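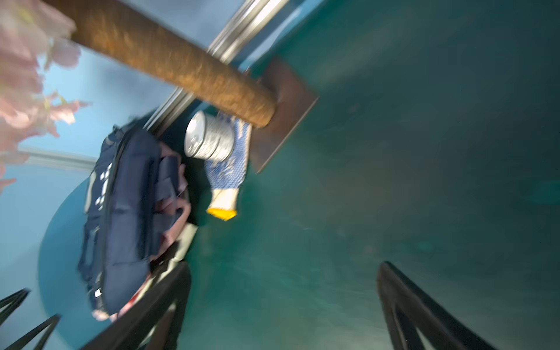
Lilivport Technical College – Department of Materials Handling

Mixed-item packing

Mixed-item packing is the sorting and stowing of articles that differ in shape, weight and stiffness, such as poles, metal cans, work gloves and padded bags. It is treated separately from carton packing, in which all units have the same outline.

Classes of article

Long rigid articles include wooden poles and metal rails. They are placed first, along the longest side of the container. A pole fixed to a base plate takes up more room than its diameter suggests and is normally stowed with the plate against an end wall.

Small rigid articles include metal cans. A cylindrical can laid on its side may roll and is held in place with a soft article, often a glove. Dotted work gloves are kept in pairs where possible, with the cuffs facing the same way.

Soft articles include clothing, straps and padded bags. Fabric is folded into loops or flat layers and used to fill gaps. Bags are closed before stowing.

Order of work

The Karent method sorts all articles by length before any are packed. The Dubey method sorts by stiffness and is preferred for containers under 900 mm long. Both are taught in the Prolilham workshop, where the course has run since 2000.

See also: Dunnage; Kitting; Load securing

Last edited 10/12/2018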